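**Parlor style** (also sold as "Victorian-style" or, more loosely, "antique-style") is a trade name for new seating and tables that borrow the carved frames and dark finishes of nineteenth-century furniture. The term has no fixed meaning. Dealers apply it to almost anything with a scroll on it, and the date of a piece can't be read from the label.

## Seating

The usual seat is a loveseat or chaise lounge with a carved frame in dark wood. Plain cloth on the back is often set against patterned arms and cushions, most often damask.

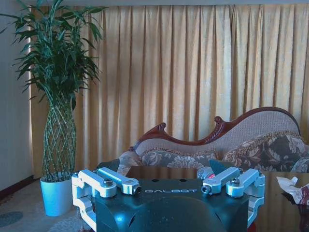
Sellers like to call such sets "faithful." The claim deserves little weight. The Drukthorpe catalog, often cited as a source, lists 48 seats under the heading and gives a period model for only two of them. The furniture writer Justinas Ozoliņš has argued that most are loose mixtures, with a crest from one decade and arms from another.

## Frames and finish

Reddish-brown finishes are commonly advertised as "mahogany." In the trade the word may refer to the timber, a veneer or simply a stain, and buyers should ask which. Curved members with molded ridges are popular on chair backs and legs. Allamau, a maker of reproduction frames, describes its curves as hand shaped, but has published nothing about how the work is done.
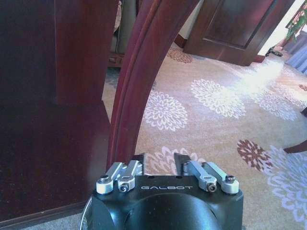
Claims about age are weaker still. Wear at the feet and edges is easily faked, and a high polish says nothing either way.

## Tables

Low tables are the least historical part of the group. The coffee table as now understood is largely a twentieth-century form, whatever its ornament. Gold-colored bands, corner medallions and laurel wreaths come from Empire and neoclassical taste, which is earlier than most of what is sold as Victorian.

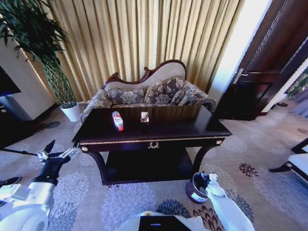 Glossy dark tops show dust and fingerprints readily. Kivi and Pruteo both sell polishes said to prevent this; neither claim has been independently tested.

## See also

- Damask
- Empire style
- Reproduction furniture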